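Lists > Gurkville Residents > Archive > August
Search this list
Threads Authors Attachments Log in

Subject: Re: Bulk pickup and the new set-out hours

The Gurkville Public Works Office wrote earlier:

> Beginning in August, bulk items may be placed at the
> curb no earlier than 6 p.m. on the evening before
> pickup. Items left out before that hour will be tagged.
> The limit for each household is 450 pounds.

The office has received several questions about this notice and offers the following answers to all subscribers.

The limit applies to each address, not to each item. Two-family houses on Talla Street are counted as two addresses. Residents who expect to go over the limit should call extension 119 before placing anything at the curb.

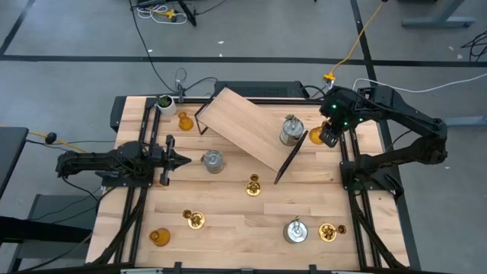 Mattresses must be bagged. Bags are available at the Pedance Road counter during regular hours, and there is no charge for the first two. Paint, tires and car batteries are not accepted under any circumstances and should be taken to the transfer station.

Route 105 will be served in the morning only while the bridge work continues. Residents on that route are asked to keep the sidewalk clear.

Gurkville Public Works Office
Reply to list | Reply to sender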